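Filmont joins with Radeo to offer websites and local marketing to independent shops

For immediate release, June

Filmont, the web design and marketing agency, has joined with search specialist Radeo to offer a single service to independent retailers and trades. The service is called Tremora. It covers the building of a website, its upkeep, local search listings and a monthly email to customers, all on one invoice.

The two firms have shared clients for three years. Until now, a shop that wanted a new website and help with its search listings had to sign separate contracts and deal with two sets of staff. Under Tremora each client has one account manager, who stays with them from the first meeting onwards.
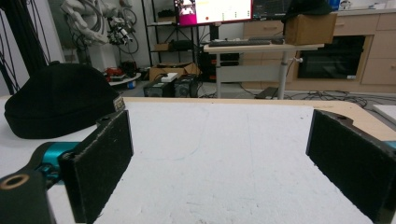 Filmont will handle design and hosting, and Radeo will handle listings, reviews and advertising. The two teams have agreed a common starting point for every site: opening hours, address and telephone number at the top of the home page, and a contact form that works on a phone. The standard page design is deliberately plain, a broad white area with a narrow border in a pale wood tan, much like a white surface set on a light wooden table with the edge of the table left showing. Clients can change the colours at no charge during the first build.

"Most of the owners we meet want the phone to ring and the door to open," said Katalin Bakos, managing director of Filmont. "They have an old site that they can't edit and a listing with the wrong hours on it. We start with those two problems and go on from there."

Tremora was tried out with a small group of clients before the launch. One of them was Ó Ceallaigh, a family-run furniture and flooring shop, which moved its whole catalogue to the new system. The job meant rewriting 3293 product pages, many of which had been copied over from suppliers and never checked. Duplicate pages were removed and every remaining product was given its own description and a current price.

Eoin Mulligan, who manages the shop, said the work took longer than he had expected but that he would do it again. "People come in now with the page open on their phone and ask for that exact table. Before, they'd ring up to see if we still sold it."
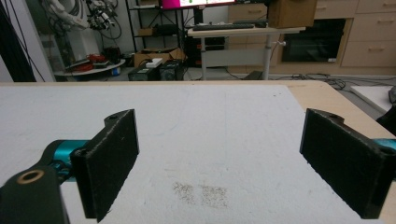 Reading time: 3 min

The service is open to businesses with a physical premises, such as shops, garages, salons and showrooms, and to trades that work from a yard or unit. Online-only sellers are not covered at present. Prices start at 400 euro a month, with no set-up fee for businesses that already own their domain name. Contracts run for a year and can be ended after that with a month's notice. The client owns the website, the text and the customer mailing list throughout, and can take all of them to another supplier.

Ashraful Sikder, head of search at Radeo, will lead the listings work. His team will check each client's details on maps and directories every month and send a one-page report in plain language. The report shows calls, requests for directions and form enquiries.

"We've left out the charts that need explaining," he said. "If calls are down, the report says calls are down, and it says what we're going to do about it."

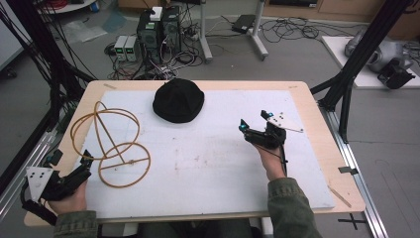
A pair of black hand-held grippers in use over a white board.

Conall Ó Súilleabháin has been appointed client services manager for Tremora and will be the first point of contact for new enquiries. He was previously a senior account manager at Filmont. There are 105 places available in the first intake, and existing clients of either firm may transfer before their current contracts end.

Bookings for an introductory call are now open through the Filmont website. Calls last half an hour and are free of charge. Evening times are available for owners who cannot leave the shop floor during the day, with the last call at 7.30pm.

Media enquiries: Kathleen Scanlon, press office, Filmont

ENDS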